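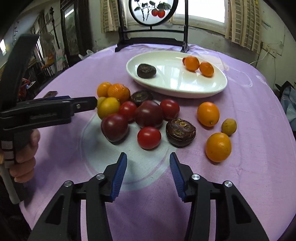

Can a machine sort a mixed pile of fruit on to a plate yet?
A machine can do it on a table laid out for the job, at a slow pace, with a person within reach. It still drops small round pieces and still bruises soft ones, and it needs help when two pieces are touching. For a kitchen in daily use, a person is quicker and will be for a while.

Section 8. Fruit and vegetable sorting

8.1 What this section covers

Setting up the Harnau two-finger arm to pick single pieces of fruit or vegetables from a table and place them on a plate. Washing, peeling and cutting are outside what the arm can do and should not be tried with these fingers.

Read Section 2 (fixing the arm to the table) first. The steps below assume the arm is bolted down, powered and has passed its start-up check.

8.2 What it can and can't be trusted with

Firm, dry pieces a bit smaller than a fist give the best results. Oranges and lemons are the easiest. The dimpled skin gives the pads something to hold.

Tomatoes can be lifted at the soft grip setting, but ripe ones may split. Glossy skins also confuse the camera under strong light, and the arm may close its fingers on a reflection beside the fruit.

Water chestnuts are firm enough for any grip setting. Dark ones are often missed when they sit behind something taller.

Kumquats and other small fruit roll away as the fingers close. Expect to place many of these by hand.

Grapes, berries and anything with a loose stalk are not supported.

8.3 Preparing the table

1. Lay a plain cloth and pull it flat. Fruit rolls less on cloth than on a bare top. Clip the cloth under the table edge if it slides.

2. Put the plate where the arm can reach all of it without stretching. A plate with a low rim is best. On an oval plate, set the long side across the front of the arm.

3. Close the curtains if sun falls on the plate or the fruit. Glazed plates throw back a lot of light.

4. Clear phones, keys and cups out of the working area. The arm treats anything of the right size as something to pick.

5. Put the fruit down loosely. Don't stack it. Where pieces must touch, keep the large ones at the back.

Note: A patterned cloth can be used, but run the table scan twice before the first job.

8.4 Setting the grip

1. From the main menu choose Grip, then Soft.

2. Set the closing force to 300. This is the factory value for fruit.

3. Place one orange between the fingers and press Test. The pads should meet the fruit on both sides together. If one side touches first, go to 8.6.

4. Lift the orange clear of the cloth and hold it there until the green light shows.

5. Press Save. The setting is kept when the power is off.

CAUTION: Keep hands out from between the fingers during Test. The soft setting is soft for fruit and can still pinch skin.

8.5 Running a job

1. Choose Sort, then Plate.

2. Stand where you can reach the stop button. Do not leave the room.

3. Press Start. The arm takes the nearest clear piece first and works inwards.

4. If the arm pauses over touching pieces, press Hold, part them with a spoon or your hand, and press Start again.

5. When the arm parks itself, check the cloth for missed pieces before you switch off. The arm parks when it can find nothing more to pick, and there may still be something there – small dark pieces especially.

CAUTION: Throw away any fruit that has split in the fingers. Wipe both pads before the next pick. Juice makes them slip.

8.6 Care of the pads and pivots

Wipe the pads with a damp cloth after each job and let them dry open. Replace them in pairs after 300 hours of use, or sooner if the surface feels smooth. Check the pivot screws every week. They should be snug, with the fingers still moving freely.

Uneven closing usually comes from a loose pivot. Tighten it a quarter turn and repeat the test in 8.4. If the fault stays, stop using the arm and contact the Zundholm service desk.

Section revised by Mwangi Masanja, Friday, June 29, 2018. Replaces the April issue. The part on touching pieces in 8.5 is new.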